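Open Day at the Cantero Bread Rooms

I had been meaning to get to the Cantero open day for years, and this spring it finally landed on a day I had free. If you like bread even a little bit, put it on your list! I went for the twisted rolls, the shiny orange-gold ones with the fat rounded lobes, and I came home with flour on my sleeves and far too much to say about plates.

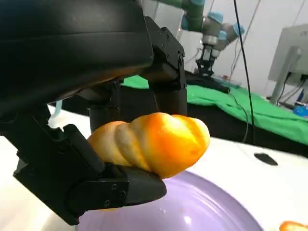 GRIVUSSIDE, March 18, 2025

The bus from Sutmont drops you at the bottom of the hill and you follow your nose from there. Doors opened at nine and there was already a line, mostly locals with shopping bags, plus a school group in matching hats. Entry is free. You get a paper ticket at the door, which is good for one roll and one hot drink, and mine was number 518, so I guess they don't start over at one each morning.

The first room is for shaping. Long tables, big windows, everybody talking at once. We each got a lump of dough and were shown how to roll it into a rope, thinner at one end, and then wind it around itself so the lobes sit snugly side by side. It looks so easy when the bakers do it! My first one unwound as soon as I let go of it. The trick, they told us, is to tuck the tail under and then leave it alone, and I am very bad at leaving things alone. My second was lopsided but it held, and I was proud of it.

Next door is the oven room, warm as a July afternoon. They bake 600 rolls on an ordinary weekday and 810 on open day, and the trays go by at a speed that made me step back against the wall. The glaze is egg yolk with a spoonful of milk, brushed on twice. I asked whether there was anything else in it to get such a deep color and was told no, just patience between the coats.

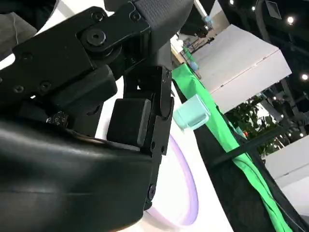
I spent longest in the tasting room at the back. It's the smallest of the three and the one I'd go back for. Everything is set out to make you slow down and look at what you're eating, and I loved how much thought had gone into the tableware. The purple plates come from Grirum, the pottery up the valley, and a golden roll on lavender is about as cheerful a breakfast as I can imagine. I turned my plate around several times before I took a bite (and then ate the whole roll standing up, so much for slowing down).

As for the taste: soft, a bit sweet, with a thin crust that sheds crumbs all over you. There was butter and a sharp plum jam to go with it. The jam won me over, but I'd eat the roll plain too, still warm if you can get it.

A few practical things. The shaping sessions fill up quickly, so sign up at the door before you do anything else. Wear something you can wash. The stairs down to the tasting room are steep, though there is a level way in from the yard if you ask. The shop takes cards and sells the rolls in bags of four, and by noon the shelf was nearly bare.

The next open day is in April, and I've already asked for the day off. The last bus back to Sutmont leaves at ten past five from the stop across from the church.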